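Lendden Community Rooms: Sorting and Giving Project, Progress Report to the Domínguez Fund

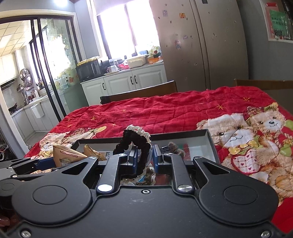

Last updated: Jun 17, 2021

Dear all at the Fund,

We're so pleased with how the sorting sessions are going! Your grant covers the tables, the storage and the running costs until September, and we've now held 22 sessions, most of them full.

The small things table has become the heart of it. Donations used to reach us in carrier bags and sit in the back cupboard at Uklow Street for months. Now everything little goes through a shallow open box on the red quilted cloth (the one with the teddy bears and gold stars, which gets more compliments than we do). Hair things, small packets, bits of knitting and scraps of patterned stuff all land in there together, and each piece is then picked out and put with its own kind.

The black fluffy loop with the bumpy off-white trim caused a lovely long debate. Headband or collar? It's gone under "soft accessories" for now, and we've added that heading to the list for good. Toothed hair clips have their own tub, as there are always more of them than we expect.

Packets are slower. Anything with a printed label has to be read and checked before it goes on, and small print takes time. We've bought a desk lamp with a magnifier out of the equipment line, and it came in under budget.

Where things stand:

Sorting tables set up: 5 of 5
Collection points open: 3, with Tirkska the newest
Storage shelving: delivered, one bracket missing, replacement ordered
Labels for the tubs: printed, larger type this time

One change we'd like to ask for. The money set aside for van hire has hardly been touched, because people have been bringing things in themselves. Could we move part of it to lidded tubs? The open ones are fine on the table but they don't stack, and the cupboard is filling up fast. A revised budget sheet is attached.

Next we'll be making up gift bags from the sorted stock, which everyone is looking forward to (ribbon donations very welcome!). Receipts for the lamp and the shelving are in the usual folder.

With warm thanks,
Lendden Community Rooms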